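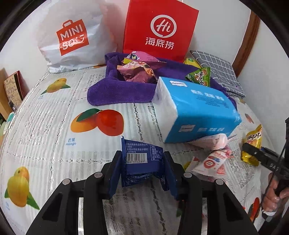 Fig. 4. Reverso de un envase flexible con código de barras y parte de la tabla nutricional.

Tema 4. Etiquetado y trazabilidad de alimentos envasados
Prof.ª Soledad Cáceres

4.1 Información obligatoria
La denominación del alimento, la lista de ingredientes y la cantidad neta deben figurar en el envase o en una etiqueta unida a él. Los ingredientes se ordenan de mayor a menor peso en el momento de la elaboración. Los alérgenos se destacan tipográficamente dentro de la lista.

4.2 Superficie útil
En envases pequeños se admite una altura de letra menor. Se calcula la superficie mayor, no la total: si es inferior a 80 cm², se aplica el mínimo reducido. Los pliegues y las soldaduras no computan como zona de impresión.

4.3 Identificación de lote
El código de barras identifica la referencia comercial – no el lote. El lote se imprime aparte, en línea, y enlaza con el registro de producción.

Caso Komora: de 465 bolsas revisadas, 28 tenían el lote impreso sobre la soldadura. Calcular el porcentaje de no conformes y proponer una medida correctora (máximo una página).

Lectura: apuntes de S. Carrilho, apartado 4. La declaración nutricional por porción se trata en el tema siguiente.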